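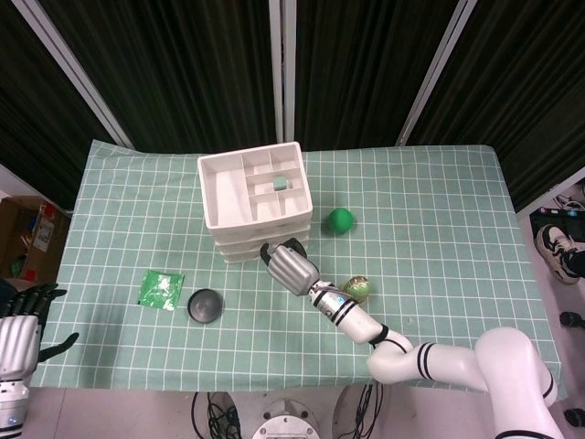

A white organizer with drawers sits on a green tablecloth.

Why does a plane ticket cost more on some days?

Two people can sit side by side on the same plane and pay very different prices. One may have paid $405. The other may have paid half that.

Airlines change their prices all the time. A computer program watches how many seats are left and how fast they are selling. If a flight is filling up quickly, the price goes up. If there are lots of empty seats, the price may drop.

The time of year matters too. Many families travel when school is out, so tickets for those weeks cost more. In February, outside of school breaks, fewer people fly to most cities and seats are often cheaper.

The time of day can also make a difference. Not many people want to be at the airport at 4 in the morning, so very early flights can be a good deal.

Normand Tremblay plans trips for families at a travel office called Laswood. He tells parents to look at two airports if they live near both. "Check the price of bags before you buy," he says. "A cheap ticket with two paid suitcases may not be cheap anymore."

Words to know

Fare: the money you pay to ride on a plane, train or bus.

Demand: how many people want to buy something.

Try it: Ask an adult to help you look up one flight. Write down the fare, then check it again the next day. Did it change?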